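# 第3章　机器进了班组以后

**本章要点**

- 工作任务的拆分与重新组合
- 看护、示教、清理：自动化带来的新工种内容
- 技能的转移与流失
- 排班、计件和责任归属的调整

前两章讲的是自动化设备本身，包括机械结构、控制方式和成本核算。从本章开始，讨论的对象换成人。一台设备装好以后，原来站在那个位置上的员工去了哪里，他手上的活被分成了哪几块，哪一块归了机器，哪一块留了下来，哪一块是以前没有的，这些问题在设备说明书里找不到答案，班组长却每天都要处理。

本章使用的主要案例来自 Davel 公司在 Gresar 的工厂。该厂生产儿童塑形砂和配套模具，车间员工128人。案例材料取自车间交接记录、岗位说明书的前后两个版本，以及对班组的访谈，整理工作于2025年12月完成。为便于教学，工序名称作了统一，访谈内容以转述为主。

## 3.1　一道工序原来是怎么做的

塑形砂出厂前要做成型检验。检验员从当班批次里取料，压进模具，脱模，看砂体能不能立住，边角是否完整，表面颗粒是否均匀，然后用刀切开，看断面和掉渣的情况。结果记在检验单上，合格的批次放行，不合格的退回混料工段。

旧版岗位说明书把这道工序写成一行：“取样、压模、切样、判定、记录。”一行字里有五个动作，性质差别很大。取样要走到料仓边上，和操作工打招呼。压模靠手劲，压得太松砂体会塌，太紧则脱模时容易带掉边角。切样讲究下刀的速度。判定要有经验，同一个断面，新人和老员工可能给出不同的结论。记录最简单，也最容易被拖到下班前一起补。

工龄长的检验员说，压模的时候手上已经有数了，砂偏干还是偏黏，压下去就知道，切开只是再确认一遍。这句话在后面会反复用到。说明书里没有“用手感觉”这个动作，工时表里也没有，可它确实是判定的一部分。

检验岗的苦处同样写在交接记录里。旺季时一个班要反复做同一套动作，手腕酸，指缝里全是砂。有人贴膏药上班，有人申请调岗。工厂最初考虑自动化，理由有两条，一条是减轻手腕负担，一条是让切样的动作前后一致，使不同班次的结果可以比较。

## 3.2　哪一部分交给了机器

工厂引进了一套代号为 Akl 的机械臂工位，先承担切样一步，再逐步试做其他动作。项目分为2个阶段：第一阶段由员工示教，机械臂重复；第二阶段由机械臂独立操作，员工在旁看护。从9月起，检验区有一张桌子固定留给该工位使用。

学生在读这类案例时，往往会先问机械臂做得准不准、快不快。班组的人先问的是另外几件事：砂由谁放到盘子里，掉下来的渣由谁扫，刀由谁洗，机械臂停住的时候由谁去按按钮。这些事加在一起，就是一个岗位。 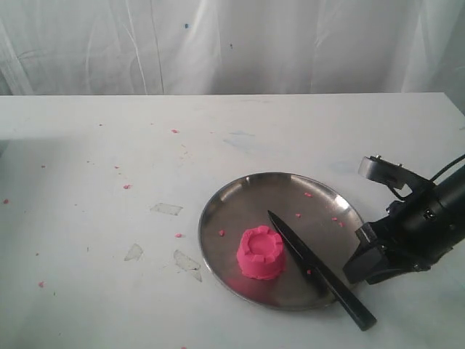
**周敏岚**　本章执笔，职业院校“劳动组织与现场管理”课程讲师

试验台上的东西很少：不锈钢圆盘，粉色的城堡形砂样，一把黑柄的刀，右侧是机械臂的黑色夹爪。真正需要留意的是盘子外面。砂渣落在盘里，也落在桌面上，旁边还粘着几段透明胶带。凡是在现场待过的人，看到这样的台面都会想到同一件事，就是收拾。

### 3.2.1　任务的三种去向

分析一个岗位受到的影响，可以先把岗位拆成任务，再逐项标明去向。Davel 的检验岗拆开以后，任务有3种去向。

**转移。** 由机器承担的任务。案例中是切样，以及后来的部分记录工作。机械臂每完成一次动作，系统自动生成时间和批号，检验员不必再手写。

**保留。** 仍由人承担的任务。取样、压模和最终判定都属于这一类。其中压模曾经列入第二阶段的计划，试做以后推迟了，工程人员和检验员对推迟的原因看法不同，前者认为是模具夹持的问题，后者认为是料的软硬每批都变。

**新增。** 以前没有、因机器而出现的任务。包括摆放盘子和刀具，检查夹爪指端有没有沾砂，清理台面，更换刀具，停机后复位，填写异常单，以及给新品种重新示教。

课堂练习中常见的错误是只列转移一项。把转移的任务从工时里减掉，得出一个节省的数字，岗位分析就算做完了。这种做法漏掉了新增任务，也看不出保留任务的性质已经改变。取样在名义上没有变化，可是以前检验员按自己的节奏去取，现在要赶在机械臂空下来之前取回来，同样的一段路，走起来感觉是不一样的。

### 3.2.2　清理算不算工作

岗位说明书修订时，争论最多的一条是清理。工程部门的初稿把它写在“其他事项”里，没有工时。检验班组要求单列，理由是砂渣会进入夹爪的缝隙，也会垫在盘子底下，使盘子放不平。盘子放不平，下一次动作的位置就跟着偏。按班组的说法，扫桌子已经是设备运行的一个条件，应当按设备点检对待。

最后的版本把清理写入点检表，分为盘面、台面和夹爪三处，交接班时双方签字。修订以后，有一位年轻检验员在访谈中说，以前扫桌子是顺手的事，没有人在意，现在要签字，反而觉得麻烦。班组长则认为签字以后，至少中班不会再替早班扫。两种意见都记录在案，教材不作评判，请读者在读完3.4节后自行比较。

## 3.3　手上的本事去了哪里

机械臂的动作最初是跟着人学的。示教时，检验员握住操纵手柄，带着机械臂把整套动作做一遍，系统记录下来。厂里挑选了切样最稳的几名老员工做这件事，前后留下2000次示教记录。

记录属于谁，是一个现实的问题。示教期间，老员工按正常出勤计薪，没有额外补贴。他们中有人提出，自己多年练出来的手法留在了系统里，以后别人不用练也能用，厂里应当有所表示。厂方的答复是，示教属于岗位工作内容。双方后来商定，参加示教的员工在评定技能等级时加分，并优先担任新品种的示教员。加分能否抵得过那份手艺，员工之间看法不一，有人满意，有人觉得是“发了一张纸”。

另一个问题出现得慢一些。新入职的检验员很少再拿刀切样，他们看断面的机会没有减少，自己下刀的机会却少了。老员工说过，下刀时刀口的阻力能告诉人很多东西。机械臂停机检修的几天里，切样改回人工，班组发现新人的切面毛糙，判定结果前后对不上，只好由老员工从别的工段回来顶班。

这种现象称为**技能流失**。它有几个特点值得记住。其一，平时看不出来，只在机器停下来的时候暴露。其二，流失的往往是没有写进说明书的那一部分，因此也很难通过查阅文件来补救。其三，它首先落在新人身上，老员工退休以后，班组里就不再有人能示教了。

Davel 的做法是每周安排一个班次人工切样，新人必须参加，由老员工在旁指导。这个班次的产量指标相应调低。计划部门起初反对，认为放着设备不用不合算。实行一段时间后，反对的声音小了，但每到旺季仍会有人提出暂停。

## 3.4　排班、计件与责任

### 3.4.1　谁在等谁

机械臂工位启用后，车间改用一套名为 Ernulis 的排班软件，由软件根据工位状态安排检验员的先后顺序。排班表上的时间切得比过去细，检验员在两张桌子之间走动的次数增加了。

看护工作有一种特别的疲劳。动作少了，手腕确实轻松，但眼睛不能离开。机械臂顺利运行时，看护的人没有事做，又不能去做别的事；一旦出了异常，要马上反应过来。几位检验员在访谈中谈到同一种感受，一个班下来，说不出自己做了什么，人却很累。有人宁愿去压模，因为压模“手上有东西”。

班组后来自行调整，让看护和压模轮换，每人在同一位置上连续工作的时间不超过半个班。软件里没有这条规则，是班组长每天手工改的。到案例整理时，Ernulis 仍未加入轮换设置，班组长的改动还是写在白板上。

### 3.4.2　计件工资怎么算

过去检验员按批次计件，做得快的人拿得多。切样交给机械臂以后，一个班能做多少批主要看设备，个人快慢的差距缩小，原来的计件办法就失去了依据。工厂把检验岗改为计时加班组奖，班组奖与异常处理的及时程度挂钩。

收入变化因人而异。原来手慢的员工收入略有增加，原来手快的员工有所减少，其中恰好包括几位参加过示教的人。班组例会上为此谈了多次，最后是用技能等级的差额补上一部分。读者可以把这一处和3.3节的加分办法放在一起看：两项措施由不同部门制定，时间也不同，最后落在同一批人的工资条上。

### 3.4.3　切坏了算谁的

人工切样时，样品切坏了由检验员重做，记录上有他的工号。机械臂切坏样品，记录上该写谁，新旧制度衔接的一段时间里没有规定。有的班写看护员，有的班写“设备”，有的班空着。质量部门月末汇总时才发现，同一种情况有三种写法，无法统计。

修订后的异常单分为两栏，一栏填写现象，一栏填写处置，取消了“责任人”。现象由看护员如实填写，例如样品倒塌、刀具位置偏移、盘子移动；处置写明采取了什么措施，是否重做。原因由设备和质量两个部门共同查明后另行填写。表格改过以后，异常单的数量上升了一段时间。车间主任在例会上说明，单子多了是因为大家肯写了，不作为考核依据。

## 本章术语

**任务拆分**：把一个岗位分解为若干可以单独描述、单独计时的动作或判断。

**示教**：由人操纵设备完成动作，设备加以记录，供以后重复或学习使用。

**看护**：设备自动运行期间，人员在旁观察并随时准备介入的工作。

**技能流失**：因长期不亲手操作，个人或班组原有的能力减弱或中断。

## 读前准备

学习下一节之前，请选择一个自己熟悉的工作岗位，学校食堂、快递站、洗衣店都可以，到现场观察一段时间，把看到的任务逐条写下来。书写时注意收录零碎的动作，例如擦拭、摆放、等待和与人打招呼。清单带到课堂，3.5节将以此为材料，练习标注任务去向。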